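Filed under: Gallery / Workbench / Small Parts Storage

Small Drawers, Big Promises

Every storage article I have ever read makes the same claim, that a case full of little drawers will change the way you work. I have bought enough of them to doubt it. This gallery comes out of the shared bench at Plarstead, where we tried living with a small yellow organizer at the back of the table, in easy reach of whoever was working. Chinyere Sani wanted it there. I wanted my coffee can. We gave it from August until the new year, and I kept notes.

I went in with three complaints, and I'll list them so you can discount the rest if you think I was unfair.

The first is that small drawers are sold as a way to find things, when mostly they are a way to put things out of sight in a tidy manner. A screw at the bottom of a can is lost and you know it's lost. A screw in a drawer is supposed to be found, and if you guess wrong you open the next one, and the next.

Second, the cases never come in the sizes that the parts do. You get a drawer that swallows two washers and a drawer that won't quite close on a hinge, and then you spend an evening deciding whether a wall anchor is more like a screw or more like a bracket. Ngozi Onuoha thinks this is the fun part. She also alphabetizes her spices.

Third, the handle. A handle on a case of loose drawers has always looked to me like an invitation to an accident. I have picked up one of these by the top and tipped it maybe a hand's width, and I was on my knees with a magnet for the rest of the morning. That was a Surulo, the old gray kind, and I'm told the newer ones have a better stop at the back. I haven't seen anyone offer to refund my morning.

On the other side of the ledger, clear drawers are better than solid ones. I resisted saying so for years, mainly out of loyalty to a steel cabinet. You can't read a part number through plastic, and a faint gray shape at the back of a drawer could be nuts or could be the bag the nuts came in, but you can at least tell a drawer with something in it from a drawer without. Most days that is all I need.
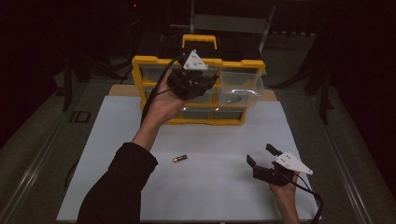

Yellow organizer at the back of the white board, top right drawer pulled out, a small silver piece near the front. Carry handle on top.

A white board makes more of a difference than the case does, if you ask me, and it costs a lot less. Anything metal shows up against it. Our table is light wood, and a short brass screw on light wood is as good as gone by late afternoon, particularly in a room lit the way ours is. Kyriaki Tzavaras has been asking for another lamp since before I joined. I would spend the money on the lamp first, the board second, and the organizer whenever there was something left over.

The board also gives the case a place to stand. Put it at the far edge and the whole near side stays open to work on, which I did like. Put it at the side and you will hit it with your elbow. We tried both, plus a spot on the shelf behind, and on the shelf it stopped being used inside a week. People will reach across a board. They won't turn around.

About the open drawer. I have a running disagreement with Damilola Adebisi over whether you should leave one open while you work. Damilola pulls it partway out, takes a part, leaves it there, comes back for the next part. I say a drawer left hanging out is a drawer waiting for a sleeve. We both have evidence. Mine is a sheet of paper on which I wrote down every spill, and Damilola's is that the job gets done sooner. I haven't been able to show that closing the drawer every time saves anything except my nerves.

What I will argue for is keeping very little in each drawer. The catalogs always show them filled to the brim with matching bolts, and a drawer like that is heavy at the front as soon as it's halfway out. You also can't get a fingertip down to the bottom of it. A few pieces sitting toward the front are easy to see and easy to pick up. If you own more than a few, and of course you do, keep the rest in a jar somewhere else and top up.

Sorting took us 90 minutes the first time, and that was for a single coffee can. The final tally was 408 pieces, of which 119 turned out to be things none of us could name or match to anything in the building. Oldřich Zelenák wanted to keep those. They went into a can. So after an hour and a half of sorting we owned an organizer and a can, and I felt the can had made its point.

A few remarks on buying, for anyone who has scrolled this far hoping for a recommendation.

Pull a drawer all the way out in the store, if the store lets you. If it comes free without any catch at all, think about where you plan to put it. If it won't come free, think about how you will empty it, as you'll want to tip it out over a tray sooner or later.

Ignore the stickers. The Vidmar set we had before this came with a sheet of preprinted labels for parts I have never owned, and half of them peeled off before winter. A strip of masking tape and a pencil does the job, and you can change your mind.

Color is not nothing. I made fun of the yellow when it arrived and I take some of that back. In a dim room it's the one object on the table you can find right away, and a drawer with a yellow edge is easier to aim for than a clear one with no edge to speak of. Whether that's worth paying extra for I couldn't say. I suspect most people choose the yellow one for the same reason they choose a yellow raincoat.

Don't buy a bigger one than you need on the theory that you'll grow into it. Empty drawers fill up by themselves, usually with dead batteries. The small case forced us to choose what belonged at the bench and what could live in the cupboard, and the choosing did more good than the plastic did. A row of saucers would have forced the same choice. I said so to Chinyere and she asked whether I'd like to carry the saucers.

There is a case to be made for the handle after all, then. It got carried to the front room and back more often than I expected, always level, always by somebody walking slowly. No drawers came out. I still put a hand under it when it's my turn.

Where I've ended up, as of February 2025: the organizer is staying on the bench and I've stopped lobbying to have it removed. I don't believe it has made any of us faster. I don't believe it has made us neater either, going by the state of the cupboard. What it has done is keep the handful of parts we use most within reach, and for that I'd give it a pass mark and no more. The coffee can is on the windowsill, where I can get at it.

Measurements and a parts list for the board itself are still to come. Kyriaki has them and says they need checking.

Related galleries
Pegboards We Regret
Plakska Trays After a Year of Glue
Jars, Tins and Other Free Storage
The Steel Cabinet: A Defense
Bench Lamps on Trial
What Was in the Bottom Drawer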